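Equipment review: the Gistach portable stage monitor

The Urham Arts Trust presents a programme of live music in small venues, several of which were not built for amplified sound. Following requests from visiting performers, the Trust agreed to assess the Gistach portable monitor as a possible replacement for its existing wedges. The unit was used at 8 concerts between July and the end of the autumn season, ranging from solo voice and guitar to a six-piece folk ensemble.

Setting up is simple. The monitor has two combined inputs, a single volume control and a three-band tone section, all on the rear panel. Performers who had not used it before were able to adjust their own level without help from the sound desk. The printing beside the tone controls is small, however, and proved difficult to read under low stage lighting.
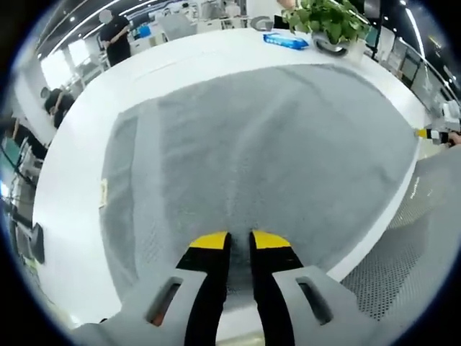 Grey mat on a round white table.

Sound quality at modest levels was very good. Singers reported that they could hear their own pitch clearly, and spoken introductions were free of the boxy tone common in monitors of this size. In the former chapel at Rullport, where the echo is long, the narrow spread of the speaker kept unwanted sound away from the front rows. The same quality was less welcome for the ensemble, as players standing to either side heard very little of the upper range. A second unit would be needed for any group of more than three.

The battery is rated by the maker at 8 hours. In our use it lasted through an afternoon rehearsal and an evening performance on every occasion but one, when it had been stored without a full charge.

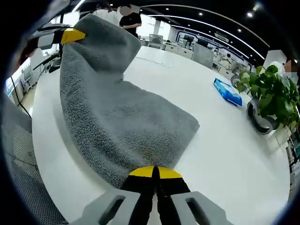 Comparison was made with the Boros wedge, which the Trust has owned for several years. The Boros is louder and copes better with bass guitar and keyboards, but it requires mains power and takes up considerably more room on a shallow stage. It also produces a faint hum on certain circuits – a fault not heard from the Gistach at any venue. Both units accept a standard stand fitting.

The padded cover is sold separately and should, in our view, be included. The rubber feet on our unit also worked loose during the season and had to be glued back in place.

The Gistach monitor is recommended for soloists, duos and spoken word events in rooms seating up to 72. For larger ensembles, the Trust will continue to use the Boros wedges.

Urham Arts Trust, 10 December 2023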